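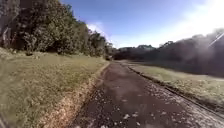
Ivcombe back lane - resurface it or leave it alone?

larkrise_lou
Posted in Paths & Verges, 14 replies

Right, I've walked the back lane most mornings for years and I'm getting fed up with the state of the tarmac. It's cracked all over and it's been patched so many times it looks like an old quilt. My mum uses a walking frame and she's stopped coming down with me, which is a shame as it used to be her favourite bit (all those tall trees, and the sun on the grass first thing, lovely!). Has anyone had any luck getting it looked at? I put in a request on the Pirkex app in March and got a number back, 1,689, and nothing else.

mudguard
Same here, reported it twice. Second time they closed it as "no defect found". I'd like to know which lane they went to.

tansy_and_teasel
I'm going to be unpopular but please don't. The minute you get a smooth black surface down there you'll have bikes going through at full tilt. It's a slow path because it's a bit rough. And the edges are where all the interest is - I've had bird's-foot trefoil in that dry strip along the bank, and there's a patch of thyme if you know where to look.

mudguard
Some of us going through on bikes are doing eight miles an hour with shopping on the back, thanks.

tansy_and_teasel
Fair enough, wasn't aimed at you. You know the ones I mean.

oldboots32
The dead grass along the edge isn't only the dry weather. People step off the tarmac to let each other pass and it gets trodden down to bare soil. If the path was a foot wider that would sort itself out. It's not much of a width for two pushchairs as it is.

larkrise_lou
Ooh no, I wouldn't want it wider! Just level. Could they not do the worst bits and leave the rest?

kettle_on
They did that at Canedlow. 120 metres of new surface, then the old stuff, then another new bit, and now there's a lip at every join. My neighbour's lad came off his scooter on one. I'd sooner they did the lot or none of it.

oldboots32
Canedlow was a different job, they laid it straight over the roots. Of course it lifted.

mudguard
Has anyone asked about sweeping? Half my trouble is leaves. They sit there, go to mush, and then it doesn't matter how good the tarmac is underneath, you're on your backside. I took a yard broom down one evening and did the Shi end as far as the bend. Over 90 minutes, and my back told me about it for a week.

kettle_on
That was you! I wondered. It looked great, thank you.

tansy_and_teasel
I'd happily help with sweeping. If we put the leaves under the trees instead of bagging them up, the hedgehogs get something out of it too.

larkrise_lou
Yes please, count me in, I've got two brooms and a barrow with a nearly flat tyre. Would about half eight in the morning suit people? It's nicer before it gets warm.

oldboots32
I can do half eight. I still say the surface needs doing. A broom won't fix a crack.

tansy_and_teasel
And I still say leave it, but I'll bring flapjacks.

mudguard
Has anyone got a decent square shovel? Mine's got a split handle.

larkrise_lou
I've got one you can borrow. I'll chase Pirkex again as well and put up whatever they say.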